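Household Pest Management
Unit 5: Pantry Moths and Stored-Food Beetles

Read this before lab. The quiz assumes you did, and last April's section can tell you how the other approach went.

Last unit was mice, which at least have the decency to be visible. Pantry pests arrive already inside the food. The usual route is a bag of flour, birdseed or dog kibble that was infested before anyone paid for it. By the time a client sees a moth flapping around the kitchen light, the larvae have been eating for weeks.

Who you will meet

Indianmeal moth. Wings pale near the body and coppery at the tips. The larva does the eating and leaves webbing in the food. Adults don't feed at all.

Drugstore beetle and cigarette beetle. Small, brown, and easy to mix up. Look at the wing covers with a hand lens: lines of pits on the drugstore beetle, smooth on the cigarette beetle. Both eat paprika, chili powder and other things you would expect to discourage them.

Sawtoothed grain beetle. Flat enough to get into a box that was never opened. Clients will swear this is impossible.

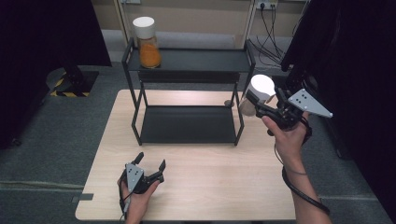 Inspection comes before treatment, every time. Take everything out. Start with whatever is oldest, then pet food, then the decorative corn somebody hung up and forgot. Check folds in bags, the threads under screw lids, shelf-pin holes and the gap where the shelf meets the wall. Write down what you find and where. "Kitchen, bugs" is not a finding.

Pheromone traps

We use the Diteo sticky trap in lab. It attracts male Indianmeal moths and does nothing about beetles, larvae or females, so it is a monitoring tool. Clients will want it to be a cure. In the Pullholm apartment exercise, one trap caught 68 moths while the source, a bag of sunflower seed, sat untouched in the hall closet.

Cleanup

Throw out infested food in a sealed bag and take it outdoors the same day. Vacuum cracks and corners, then empty the vacuum outdoors too. Wash shelves with soap and water and let them dry before anything goes back.

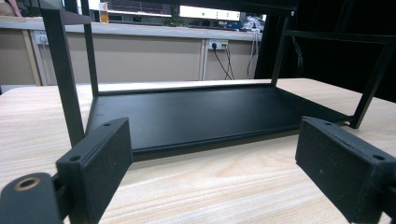 Metal rack with nothing on it.

Suspect dry goods can go in the freezer at 0°F for a week. Large bags take longer to chill through, so split them up. New food goes into glass or hard plastic with a tight lid.

About sprays: insecticide never goes on food, dishes or the surfaces they touch. If a crack treatment is needed, the label decides where it goes and when the shelves can be used again. Your opinion of the label is not requested.

For lab

Bring a hand lens and the Tshabalala key, pages on beetles only. Sample jars are in cabinet 5. Do not open them to get a better look.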